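Brelard换季衣物回收又开始啦，四月见

大家好，我是Brelard旧衣项目的小编，又到了我一年里话最多的时候！先把正事说完：今年的换季回收从四月开始，收到月底，Kellberg门店和Drandeck仓库店都能送，每天早上十点开门，中午不休息。

去年我们第一次办，心里挺没底的，准备了200个回收袋，结果第二周就跑去加印了（印厂的师傅接电话时还以为我打错了）。今年直接备了300个，袋子也换厚了，装大衣不会再勒手。

每人一次最多送6件，洗干净就行，不用熨。毛衣、围巾、外套、童装都收，内衣和枕头暂时不收，鞋子我们还在跟合作方Sánchez商量，有消息会更新在门店公告里。送满6件可以领一张30元的券，买什么都能用，包括打折款，这一条是我吵来的，哈哈。

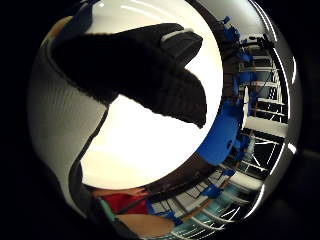
手套今年单独设一个箱子。往年大家把它塞在外套口袋里一起送来，分拣的时候特别容易漏掉。像照片里这样的黑手套，表面有针织的纹理、边上带点绒毛，起毛了也照样收，旧一点没关系，只要没破洞，最好两只用夹子夹在一起。皮的请另外装袋。

能继续穿的会整理后放到Kellberg二楼的旧衣架上，不能穿的交给Sánchez拆成再生纱线。想提前领袋子的朋友，到任意一家店的收银台说一声就好。媒体朋友要来拍摄，请提前给门店留言，我来回复。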